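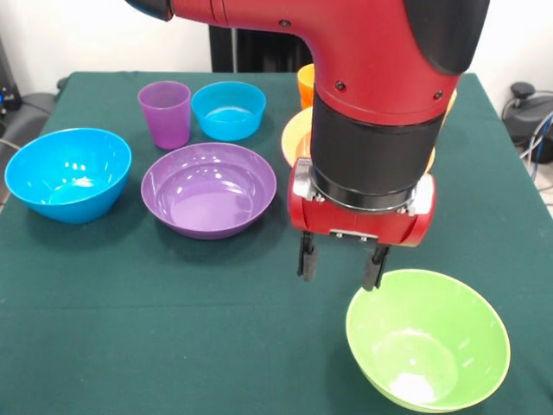

I have finally cracked flatbreads, and I'm so pleased with myself that I've made them three nights running! These are the soft, puffy yoghurt sort, cooked in a dry frying pan, and they need no yeast at all. My friend Isla Kereama has been telling me to try them for ages and I kept putting it off (sorry, Isla).

You want equal weights of self-raising flour and thick plain yoghurt, plus a good pinch of salt. Stir it with a knife until it turns shaggy, then get your hands in. It will be sticky. Hold your nerve and don't keep adding flour — I did that the first time and ended up with something like a beer mat.

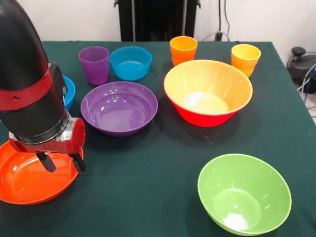

Cover the dough and leave it for 20 minutes, then cut it into 8 pieces and roll each one out thinner than feels sensible. Get the pan properly hot before the first one goes in. They take 2 minutes on the first side and a bit less on the second, and the big bubbles that come up are the best part!

I brush mine with melted butter, crushed garlic and whatever herbs are left in the fridge. Thabiso had his with honey, which I was rude about until I tried it. 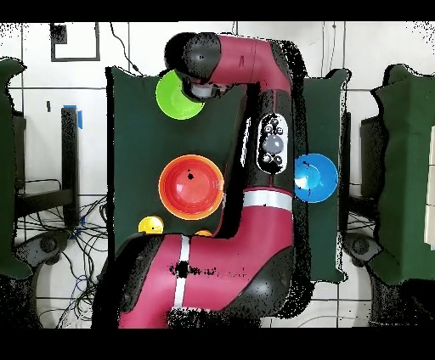

Any spares freeze well with baking paper between them, and they go straight into the toaster from frozen. Next I want to try a batch with nigella seeds, and maybe some grated cheese rolled into the middle.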